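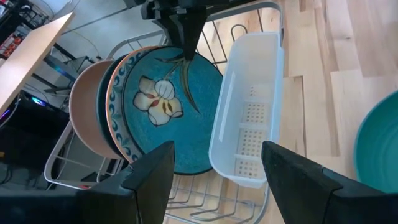 Breltden kit review, minutes
Present: Teodora Kos (chair), Fouad Azar, Ka-ming Tu. Apologies: Hadi Dabbas.

1. Dish rack trial. Fouad is delighted with the Sterex gripper kit (so are the rest of us!). He logged 100 plate grasps, 68 of them clean on the first try, and wants to keep going. 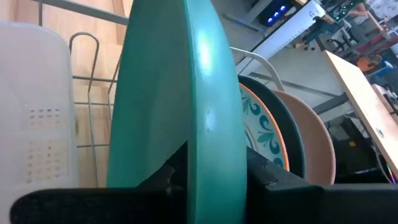
Teal plate between the gripper fingers, dish rack trial

2. Loan. Agreed to ask for the kit until December. Ka-ming to write to Sterex and request 2 spare fingertips.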